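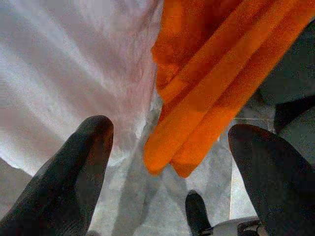
Household cloth dyeing

Household cloth dyeing is the coloring of fabric, yarn or finished clothes in the home or in a small shared workroom, using simple vessels and small amounts of dye. It is different from industrial dyeing mainly in its size and in its equipment. The person who dyes at home normally works with one pot, one source of heat and a few pieces of cloth at a time, and judges the color by eye.

The practice exists in many regions. In some places it is a way to renew faded clothes, in others it is a trade which feeds a family for part of the year. The present article treats the general method and gives one regional case, the dye yards of Irnville.

Terms

The word "dye" is used for a coloring matter that enters the fiber or binds to it. A pigment, on the contrary, stays on the surface and must be held there by a binder. A "mordant" is a substance, often a metal salt such as alum, that helps the dye to hold. The "bath" is the water with the dye in it, and the bath that remains after the first use is called the exhaust bath. "Fastness" means how well a color resists washing, light or rubbing. A color can have good fastness to washing and poor fastness to light, so the two are tested separately.

Fibers

The fiber decides which dyes can be used. Cotton, linen and other plant fibers consist mostly of cellulose. Wool and silk are protein fibers and take most natural dyes more easily, but wool can turn to felt if it is stirred hard in hot water or moved suddenly from hot to cold. Polyester does not accept the dyes sold for cotton and requires disperse dyes and high heat. Mixed fabrics give a lighter or uneven result, as only one part of the mixture is colored. Sewing thread is often polyester even in a cotton garment, and for this reason the seams may keep their old color.

New cloth usually contains starch, oil or other finishing matter. Before dyeing it is washed in hot water with washing soda, an operation called scouring. Cloth that is badly scoured shows pale spots later, and these can hardly be corrected.

Sources of color

Before the second half of the nineteenth century nearly all dyes came from plants, insects, shellfish and minerals. Madder root gives reds and orange reds, weld gives a clear yellow, and indigo gives blue. Onion skins, which cost nothing, give yellow to rust shades on wool with an alum mordant. Annatto seeds and safflower petals give orange tones, though both fade in strong sun. A stronger orange may be made by dyeing first with a yellow and then with madder.

Synthetic dyes spread quickly after the 1850s, because they were regular in strength and saved much labor. For cotton, the most common type in home use today is the fiber-reactive dye, which forms a chemical bond with the cellulose in the presence of soda ash. It works in warm or even cool water. Direct dyes need more heat and are less fast to washing, but they are easy to use and are sold in many all-purpose powders.

Usual procedure

The cloth is weighed dry, and the quantity of dye is calculated from this weight. It is then soaked in plain water until it is wet through. A natural dye on cotton generally needs a mordant bath before, and often a tannin bath before the mordant. The dye is dissolved apart in a small jar, strained and added to the pot. The cloth enters the bath open, without knots or tight folds, unless a pattern is wanted, and it is moved slowly during the first part of the time, when most of the color is taken up.

After the bath comes rinsing. Reactive dyes need a cold rinse first and a very hot wash afterwards, to remove the part of the dye that did not bind. Cloth looks darker wet than dry, and beginners often take it out too early for this reason - a small test piece, dried with an iron, is the ordinary remedy.

Drying is done in shade. Strongly colored pieces are kept apart from white ones until the rinse water is clear, since loose dye can pass from one damp cloth to another.

The dye yards of Irnville

Irnville had a quarter of small dye yards on the lower bank of its river, known as the Usta. At their height there were 26 yards. Most were worked by one family, and the water was carried by hand from a stone channel which served the whole quarter. The town's account book for the yards has 454 entries, mainly payments for alum, firewood and repair of the channel.

The best known product was a plain cotton shawl in orange, called a soldale after the village of Soldale, where the cloth was woven. It was dyed twice in yellow and once in madder. The order was fixed by custom, and a shawl dyed in the other order was sold at a lower price. Soldale weavers delivered up to 4,000 lengths in a good year, with the greatest demand in December, before the winter weddings.

Azlan Mangundap, who collected the recipes of the quarter, recorded nine different methods for the same orange. They differ in the use of bran, in the heat of the madder bath and in the length of rest between the baths. His notes also mention the Omoregie yard as the last one to keep a wood fire under its pots. The others had changed to gas before, and the older dyers complained that the reds became brown - probably the effect of too much heat, as madder gives duller shades near boiling.

Safety and waste

Pots and spoons used for dyeing are not used again for food. Dye powders are irritating to the lungs and are measured with a dust mask, away from moving air. Alum is among the milder mordants, while chrome and tin salts, common in old manuals, are poisonous and are now avoided in home work. Copper salts are harmful to fish and should not be poured into open ground or streams.

See also

Bleaching
Indigo vat
Madder
Mordant
Resist dyeing
Scouring (textiles)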